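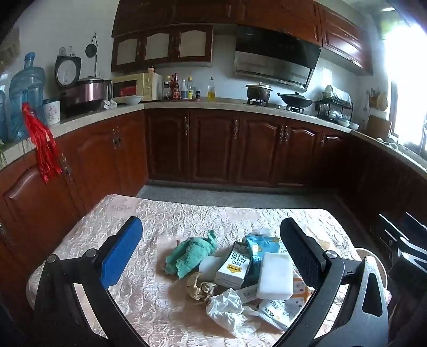

*A large sponge block and a small white one, plus the teal towel and a carton of milk.*

# Fukosine melamine sponges, the big pack

I have been meaning to write this one up since November, when my sister-in-law came to stay and asked what on earth I'd used on the kitchen door. The answer was a Fukosine sponge, and I sent her home with a handful of them, and she has been texting me pictures of her baseboards ever since. So I figure I've talked about them enough out loud that I may as well put it down properly.

For anybody who hasn't used a melamine sponge, it's a plain white block, very light, a bit squeaky when it's dry. You wet it, squeeze it, and rub, and it takes off marks that a regular sponge just slides over. It works like extremely fine sandpaper, and I'll come back to that, as it matters for what you should keep it away from. You don't need soap. I used soap anyway for the first week out of pure habit and all I got was a lot of rinsing.

The pack I bought has 32 blocks in it. I thought that was a silly amount for one household and ordered it only for the price, and I am now a good way through, so there you go.

## Where they've been wonderful

The walls by the stairs. We have a narrow staircase with flat white paint, and everyone who comes down it puts a hand in the same place. I had tried a spray from the Purnero range that I like very much for the stove, and it left the wall looking cleaner but sort of shiny in patches. The Fukosine block took the gray right off. You do have to go gently and use the flat of it, and I'd do a trial patch down low somewhere before you start at eye level, but I was so pleased I did the whole stairwell before lunch and then had to sit down!

The bathtub ring was next, then the rubber edges on my gardening shoes, then the inside of my two everyday tea mugs, which had gone the color of a saddle. I rinse mugs very well afterward, and then I rinse them again. The grout behind the sink came up nicely too, although grout chews through a block faster than anything else in the house. One block did perhaps a third of the backsplash before it was down to a crumb.

The surprise favorite was the plastic lawn chairs. They had that greenish film from sitting out, and I was all set to replace them. It took one long afternoon with the radio on, and now they look perfectly decent. Not new, mind you, but I'd let company sit in them.

## Where I wish I'd been more careful

I took the shine off a patch of the refrigerator door. It's a glossy finish, and I went after a pen mark with too much enthusiasm – you can see it when the morning light comes in, a dull spot the size of a playing card. That was entirely my own doing. I have since kept them away from anything glossy, the car, the TV screen, the good wooden table, and my nonstick pans. Skin as well, please. A friend of mine, Meinir Morris, had the idea of getting hair dye off her forehead with one and was sore for two days.

They also don't do much for grease. You can push it around and end up with a greasy sponge. I still use a cloth and hot soapy water on the range hood, and then a block at the very end if there's a stain left underneath. 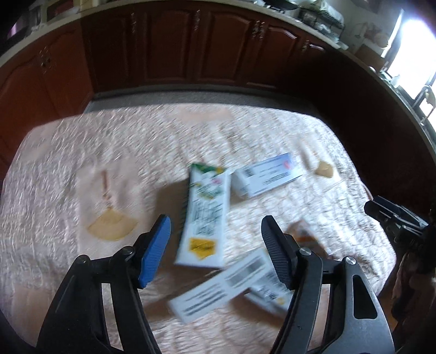
And they wear out, of course. I timed myself on this in a loose sort of way, keeping one block just for kitchen duty (counter edges, the sink, cupboard handles, a swipe at the light switch) and seeing how long it would go. That one lasted the better part of two weeks. A block used hard on grout is done in ten minutes. Cutting them in half with scissors is the best habit I've picked up, and I really should have started sooner. A half fits the hand better, and for a single scuff mark you don't need any more than that.

## Compared with the others

Before Fukosine I had the Vinora ones, which come in a smaller pack and cost more per block. They're a touch denser and I'd say they hold their corners longer. If you are mostly cleaning grout or textured plastic, you might find them worth the extra. On walls I couldn't tell the difference, and on mugs I preferred the softer Fukosine.

I also tried a no-name bag from the discount place, 42 blocks for next to nothing, and they shed so many little white crumbs that I spent longer wiping up after them than I had on the stains. I gave what was left to my neighbor with a full confession, and he uses them on his boat trailer and is quite happy.

## Small gripes

The bag doesn't close again. It's a thin plastic thing that tears down the side the moment you get a finger in it, and after that the blocks are loose in the cupboard. I keep mine in an old cookie tin. The directions are also printed very small, and I'd have liked the warning about glossy surfaces to be a good deal bigger (see refrigerator, above).

I would love it if they sold a pack of 30 ready-cut halves, which would suit me down to the ground, but the shop I buy from hasn't heard of any such thing.

## Would I buy them again?

I have already, one pack for us and one for my sister-in-law's birthday, along with something nicer so she wouldn't think I was making a point about her baseboards. Four and a half stars from me. The half star off is for the bag.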